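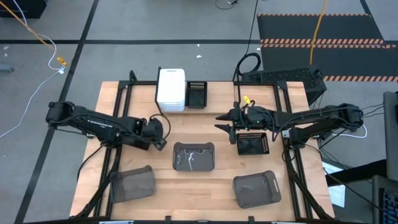 4.2 Gripper comparison on the two-arm station

The second set of trials compared two finger sets on the same pair of arms. Set A is the parallel finger supplied with the gripper. Set B, made at Pletham, has the same outer shape but a softer pad and a slightly rounded tip. Both arms carried the same set during any one block, so that a handover from left to right never mixed the two.

Figure 3. Two-arm station used for the gripper trials. The arms are mounted on opposite sides of the frame and share the wooden work surface, with bins toward the front and stacked white containers near the rear edge.

Each trial asked the operator to move one item between bins by remote control. Items were drawn from three groups: rigid containers, mesh baskets and crumpled clear plastic. A trial was scored as a success if the item was released fully inside the target bin without a second grasp. Bins were put back by hand between trials and left at whatever small angle resulted, as we did not want the operators to learn a fixed layout.

We recorded 1,317 trials in all. Of these, 118 were dropped before scoring because the wrist camera stream had stalled or the controller had logged a joint limit fault. Most of the faults came from the early blocks, before the cable at the left wrist was given more slack – the shorter run had been pulling on the connector when the gripper pointed straight down.

For rigid containers we found no clear difference between the sets. The mesh baskets favoured Set A, whose squared tip caught the rim more reliably. Clear plastic was the hardest group for both. Set B held it better once closed, but operators took longer to judge where the edge of the material was, and 274 of the scored trials in this group needed a second grasp. We attribute this to the camera view and not to the pads, although the present data cannot separate the two.

Grip force was held at the same setting throughout. Jitpraphai and Thongdee used a variable setting in the earlier Wannasri trials and reported fewer slips on thin plastic; their controller also ran at a higher rate, so the results are not directly comparable. A repeat with variable force and a second overhead camera is planned at Idbridge, using 100 trials per item group for each finger set.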